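**Talk notes: managing hay fever through the season**
Ikthorpe community hall, evening slot. Keep to time, questions at the end.

**Opening**

- Thank the hall. Say where the water and toilets are.
- Ask for hands up: who has hay fever, who lives with someone who has it.
- General talk only. Anyone on regular medicines should check with a pharmacist before adding a new one.

**What it is**

- An allergy to pollen. The body treats it as a threat and releases histamine, which gives the sneezing, itching and runny nose.
- Tree pollen comes first, in spring. Grass follows and is usually at its worst in June and July. Weeds carry on into autumn.
- If you know which months are bad for you, you have a fair idea which pollen is to blame. A diary helps. Hold up the Nedance one, 300 copies on the table by the door, free.

**Treatment**

- Non-drowsy antihistamine tablets: good for sneezing and itching, less good for a blocked nose.
- Steroid nasal sprays: better for blockage. They take days to reach full effect, so start a couple of weeks before your season.
- Spray technique. Go slowly on this part, most people get it wrong. Head slightly forward, nozzle pointed away from the middle of the nose, breathe in gently. No hard sniff. If you can taste it, it has gone down your throat.
- Eye drops: take contact lenses out first and read the leaflet for how long to wait.

**Asthma**

- Many people with asthma also have hay fever, and a high pollen day can set off both.
- Keep using the preventer inhaler as prescribed, even when you feel well.
- Needing the reliever more than usual, or waking at night with a cough, means booking a review.
- Severe breathlessness, or a reliever that isn't helping: call 999. Say this twice.

**At home**

- Windows shut early morning and evening when counts are high.
- Shower and change after being outdoors. Dry washing indoors on bad days.
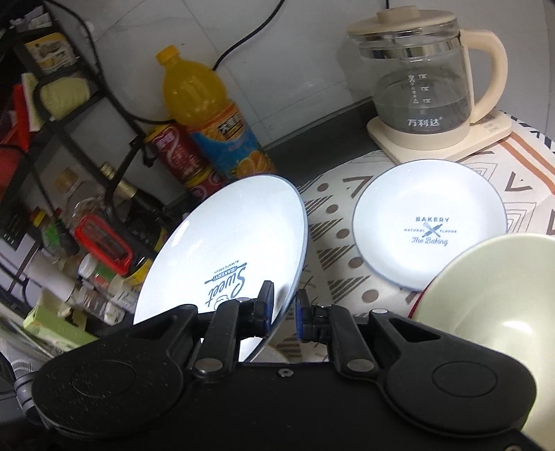

Can I take an antihistamine every day all summer?

Most adults can take the non-drowsy kind daily through their season, at the dose on the packet. Ask a pharmacist first if you are pregnant, have kidney or liver trouble, or take other medicines.

**Close**

- Leaflets by the door.
- The Mathias room is open until 8 for anyone who wants their spray technique checked.
- Next talk is on eczema, at the Hultov centre.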